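Subject: Re: [handheld-demos] folding jeans, where do you grab first?

On 15 August 2024, Natalina Vitale wrote:
> Quick one for the list. We're up to 199 demos of folding pants
> with the hand gripper and the policy still goes for the middle
> of the leg every time. Do you all start from the hem or the
> waistband? And does anybody bother straightening them first, or
> do you start from a heap?
> Natalina

Hi Natalina,

Waistband, always! We did our first batch from the hem back in June and I ended up throwing out 120 of them (my own fault, I kept switching which leg I started with and the poor thing learned to dither). What helped us on Murkero was picking one small thing to pinch and sticking with it. For jeans that's a belt loop. It stands up from the fabric a bit, both fingers can get at it, and you can tell right away in the video whether you've got it or you're just squeezing air next to it.

And yes, start from a heap. I know it's slower and your wrist will hate you, but if every demo begins with neat flat pants, neat flat pants are all it'll ever handle. I do mine on a bed with a fuzzy duvet, which is a pain for tracking some days, but I like having the wrinkles in there.
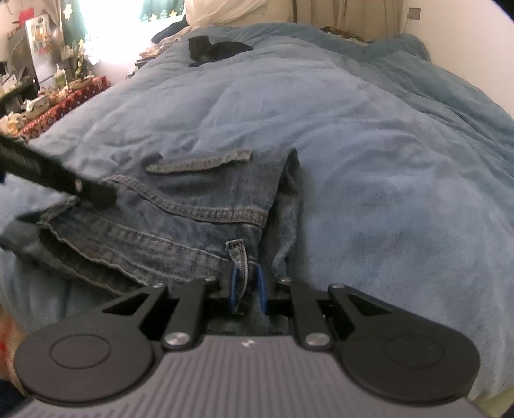 Kendau, June

That's the grip I mean, one pad on each side of the loop, with the jeans still crumpled up on the duvet. Go in slower than feels natural and hold the pinch for a beat before you lift. When I rushed that part the replay looked awful.

How many are you aiming for? Osei says 1,000 is plenty for one garment, I'd be happier with 2,000, but I'm not the one paying for the disks. Send me a couple of your bad ones if you want and I'll take a look.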